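Print this page | E-mail this page

Match Day Kit: Washing and Storing Soccer Shirts at Home

Most replica and club shirts are knitted polyester. The fabric itself is durable. The parts that fail are the heat-applied names, numbers and sponsor panels, and the cause is usually temperature.

Turn the shirt inside out before washing. Use a cold or cool cycle, a low spin and half the usual dose of liquid detergent. Leave out fabric softener, which coats the fibers and reduces their ability to move sweat away from the skin. Wash shirts apart from anything with a zipper or hook fastener.

For grass stains, apply liquid detergent directly, wait 40 minutes, then rinse from the back of the fabric. Dried mud should be brushed off before any water is used.
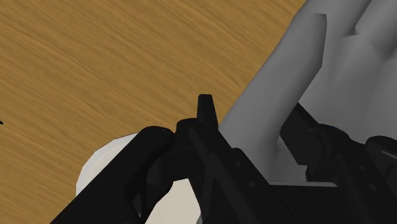
Lifting numbers can often be pressed back down if the adhesive is still clean. Set the iron to its lowest heat, cover the number with baking parchment and press for 5 seconds at a time without steam. Let the print cool fully before checking the edge. Work on a folded cotton towel over a firm, flat surface. A bare wooden one with streaked grain like this should be covered well past the area being pressed, as heat and trapped moisture can mark the finish. Do not iron directly over the print.

Dry shirts on a hanger in the shade. A tumble dryer will crack older prints, and direct sun fades reds and dark blues first.

For storage between seasons, fold with the print facing out and a sheet of acid-free tissue between layers. Plastic bags hold moisture. A lidded cardboard box in a dry closet is adequate.

This site uses cookies to remember your settings. By continuing to browse, you accept their use.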